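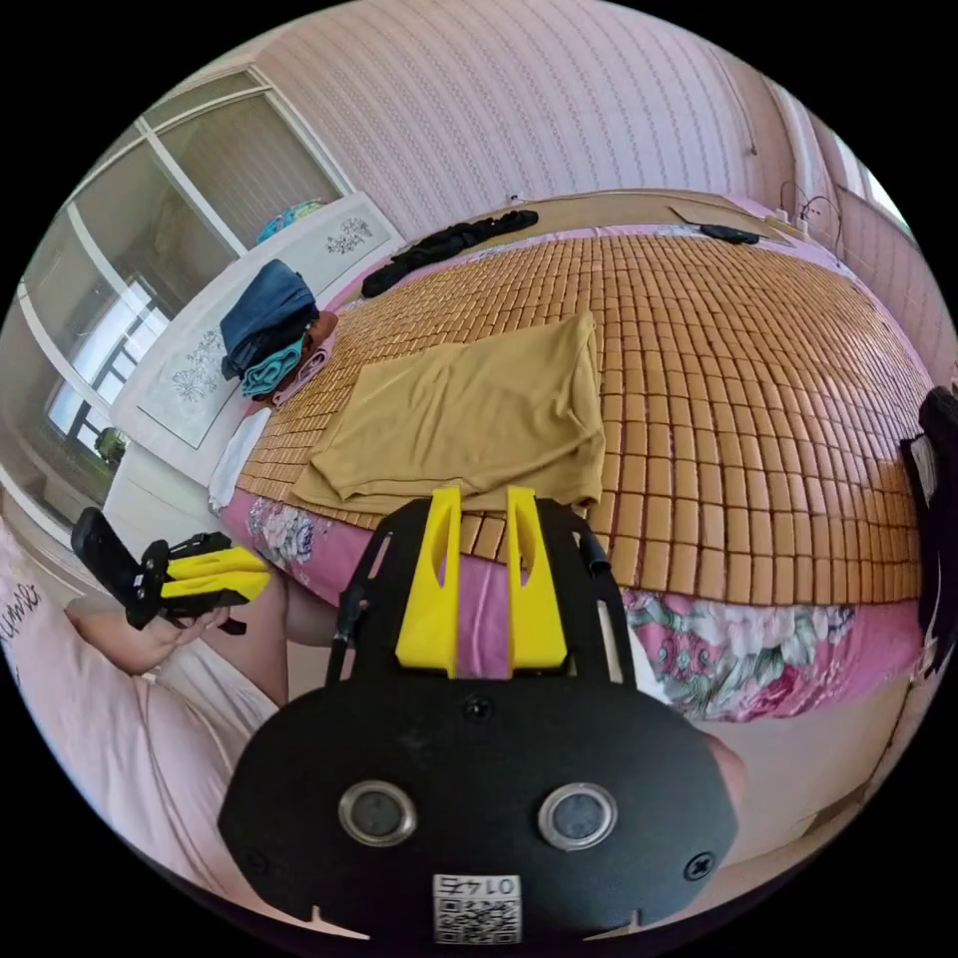 # Chapter 4: Rechargeable Cells in Small Household Goods

A rechargeable product for the home is designed around its cell. Capacity, charging current and cutoff voltage are settled first, and the housing is drawn to fit. This chapter covers single-cell products charged from a five-volt supply: hand lamps, arc lighters, lint shavers and small fans.

Rated capacity is stated in milliamp-hours at a fixed discharge rate. A 400 mAh cell discharged at 40 mA should run for 10 hours under test conditions. At higher currents the usable capacity falls – a point often missing from the product listing.

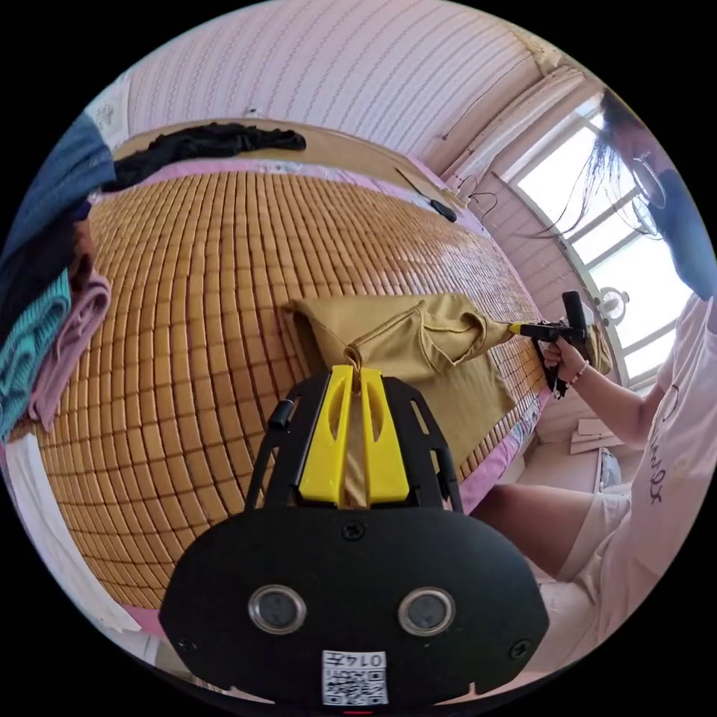 Load profile matters as much as capacity. A lamp draws a steady current, while a lint shaver draws more whenever the blades meet resistance. Test fabric for shavers must therefore be held under even tension. A mustard-yellow cloth pulled taut between two grippers above a woven bamboo mat, one holding a fold and the other the sleeve end, is under tension along a single line only, and the slack on either side will still bunch under a shaver head. Grīnberga's method clamps all four edges.

Section 4.1 defines the terms used on cell labels. Section 4.2 compares two charging circuits, the Fanura and the Kahsay, and Section 4.3 works through the Tullwood lamp, whose cell kept almost 49 percent of its capacity at the end of the test. Readers who have not met the constant-current, constant-voltage method should review Chapter 3 before starting Section 4.2.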